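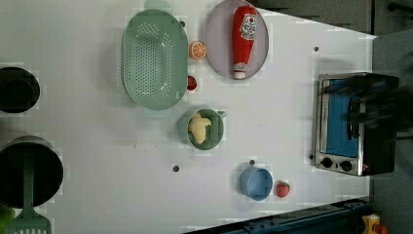
Overhead view, gripper over the toaster oven

Corau cell: fingers closing late after finger pad swap

zulmira_a
Changed the finger pads on our Corau cell in August and re-taught the pick points. Fruit is fine. The bottle on the plate slips one time in 12. Grip force is set to 52, same as before. Anything I should check before I strip it again?

dineshraju
Did you re-zero the gripper after the swap? New pads are thicker. Ours did the same until we ran the open/close routine with nothing between the fingers.

K_Sandhu
I'd look at the cable first. If the loop at the wrist is too short it pulls when the arm reaches over. We replace ours every 700 hours. 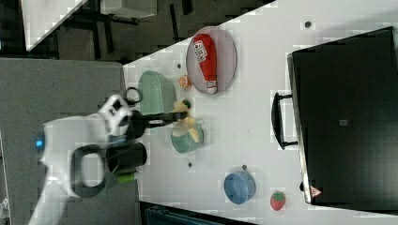
Side view, cable loop at the top of the gripper

zulmira_a
Side view added. Loop looks all right to me. Not re-zeroed, no.

dineshraju
Then do that. Leave the cable alone.

K_Sandhu
Disagree. You can't judge a cable from a photo. Flex it by hand with the power off and watch the connector.

trnka_z
Both take ten minutes. Zero first, then run 300 cycles at half speed and log the slips.

zulmira_a
Zeroed it. Running the cycles now, will post the log.

We use cookies to remember your login. Accept / Manage settings

Recent threads
Brundon base bolts: what torque?
Rajput controller fan noise
Plikenum pads, where to buy spares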